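Cuaderno del taller, diciembre de 2007, miércoles

Retomo la entrada porque la de la semana pasada quedó a medias y Alun ya me ha preguntado dos veces en qué punto estamos con la ceremonia de fin de ciclo de los de cocina. Respuesta corta: en el mismo que antes, con más papeles.

La dirección quiere que la entrega de diplomas sea en enero y en el salón de Moffat. A mí me sigue pareciendo mal sitio. Fui ayer por la tarde con la cinta métrica y el plano que nos mandaron no coincide con lo que hay. El plano dice 11 metros de fondo libre. Será contando el hueco detrás del estrado, donde tienen apiladas las mesas plegables y un piano que según el conserje no se mueve. Si el piano no se mueve, los 11 metros son de adorno.

Sillas: 60 según la hoja de reserva. No me las enseñaron juntas. Dicen que parte está en el almacén y que «aparecen siempre». Lo apunto tal cual por si luego hay que recordarlo.

Prueba de sonido. Llevamos la mesa Letow y los dos altavoces del aula grande. Con el micro en el estrado se acopla en cuanto pasas de la mitad del recorrido. Ifor sostiene que es cuestión de girar los altavoces hacia las ventanas. Los giramos. Se acopla un poco más tarde, que no es lo mismo que arreglarlo. Apuntado: canal 1 con graves recortados, ganancia a la mitad, y el que hable que se pegue al micro. Con los alumnos esto se puede ensayar, con los invitados no.

El cable largo da chasquidos por el extremo del conector macho. Lo he marcado con cinta roja. Que no vuelva a la caja con los buenos, como la última vez.

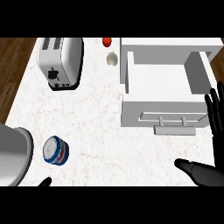
Lo del orden de la entrega tampoco está claro. La propuesta de Ifor es llamar por grupos, 9 alumnos cada vez, subir por la izquierda y bajar por la derecha. Sobre el papel va fluido. En el pasillo lateral no caben dos personas con toga cruzándose, y menos con las familias levantándose a hacer fotos. Hice el recorrido a pie con el cronómetro, yo solo y sin toga, y ya me salía más largo que en su tabla. No me creo la tabla. Le he pedido que la repita con gente de verdad antes de mandarla a nadie.

Alun prefiere llamar uno a uno por orden alfabético, como toda la vida. Más lento, pero se sabe lo que dura. Si tengo que votar, voto eso.

Togas. Zurnance nos ofrece el alquiler con recogida incluida y un descuento que solo vale si confirmamos antes de tener la lista cerrada. Es decir, pagamos por gente que igual no viene. Llamé para preguntar qué pasa con las que sobren y me contestaron que «se estudia». No pienso firmar algo que se estudia. Queda pendiente una alternativa: usar las del año pasado, que están en el armario del pasillo. Saqué tres al azar. Una tiene la cremallera rota, las otras dos pasan. Habría que revisarlas todas y nadie se ha ofrecido.

Diplomas. Primera tirada en la impresora nueva con el papel Trelto de color crema. El representante nos aseguró que no se corría la tinta. Pasé el pulgar por la firma a los 10 minutos de salir de la bandeja y se corrió. Repetí con una hoja que llevaba toda la noche encima de la mesa y aguantó bien. O sea, que seco funciona - como cualquier papel. Hay que imprimir con un día de margen y no apilar. También sale el escudo un poco desplazado a la derecha en todas las copias. Puede ser la plantilla y puede ser la bandeja, no lo he separado todavía. Mañana la misma plantilla en la impresora vieja y salimos de dudas.

Ojo con los nombres. La lista de secretaría trae dos apellidos sin tilde y uno directamente mal. Lo sé porque conozco al chico. Los que no conozco, a saber. Propongo colgar la lista en el tablón y que cada cual firme al lado del suyo. Alun dice que ya se hizo hace dos años y que hubo errores igualmente. Pues habrá menos que sin hacerlo.

Discursos: tres previstos, de cinco minutos cada uno. No he visto nunca un discurso de cinco minutos en esta casa. Cuento con el doble y que luego me sobre.

Pendiente para la próxima entrada:
- repetir acople con los altavoces delante del estrado y no a los lados
- soldar o tirar el cable de la cinta roja
- escudo, impresora vieja contra nueva
- contar las sillas de Moffat, viéndolas
- respuesta por escrito de Zurnance sobre las sobrantes
- preguntar quién tiene la llave del armario de las togas, que hoy estaba abierto y no debería

Ifor ha leído esto por encima del hombro y dice que lo de las ventanas funcionaba. Que lo anote él en su página.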